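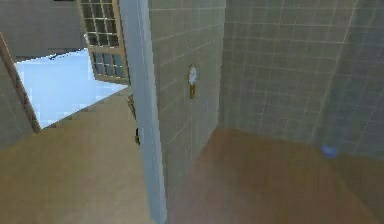
4.3 Recording a walk through a doorway

Doorways are where most new recordists come unstuck, so please take this section slowly, and have a cup of tea beside you if it helps. The learning system copies whatever you show it, hesitations and all, and a calm pass through an open door is worth a good many hurried ones. We'll use the tiled room in the Nesby house, where the white door stands open between the beige floor and the brown one.

Before you begin, check that Skiltik is open, that the house has finished loading and that your name shows in the recordist box. If somebody else's name is there (Digby Donnelly's tends to linger on the shared machine), sign out and back in again.

1. From the Tasks list, choose "Go to the wall light". Read the instruction aloud once. It sounds silly, I know, but it does settle the hands.

2. Press Start and leave the controls alone until the timer turns green. Anything you do before then is thrown away.

3. Turn gently until you can see past the edge of the door to the tiles. If the door fills most of your view, back up a little and try the turn again.

4. Move forward at walking pace, keeping to the middle of the gap. Small corrections are perfectly all right, and we would much sooner have them than one great swerve at the end.

5. Once you are over the brown floor, look for the light on the tiled wall, with its pale rounded shade and gold-coloured stem. Face it, come to a stop and hold still while you count to three in your head.

6. Press Finish, then choose Keep or Discard. Choose Keep if you reached the light without touching the door, even if your route wandered a bit.

Note: The walls and windows can look soft or a little jagged at the edges. Leave the picture quality setting as you find it, so that everybody's recordings match.

Note: There may be small loose things on the floor, such as the pale blue one near the foot of the wall. Steer round them as you would at home. They are moved between houses and you shouldn't expect to find them in the same spot twice.

Caution: Never pause a recording halfway through the doorway. Skiltik saves the pause as part of the example, and the system will learn to stop there too. If the telephone rings, press Discard and start afresh.

Caution: Do not press Reset House while the timer is green. You will lose the recording you are making and any that are still waiting to be sent.

7. Repeat from step 1 until you have 30 kept recordings, changing your starting spot each time. Asabe Onyeka looks through every batch and will send back any that all begin from the same place.

8. When the counter reads 30, press Send Batch and wait for the tick before closing the lid. On a slow connection this can take a good while.

If a batch is refused, turn to section 4.6, where Bukola Ogunleye has set out the usual messages and what to do about each of them.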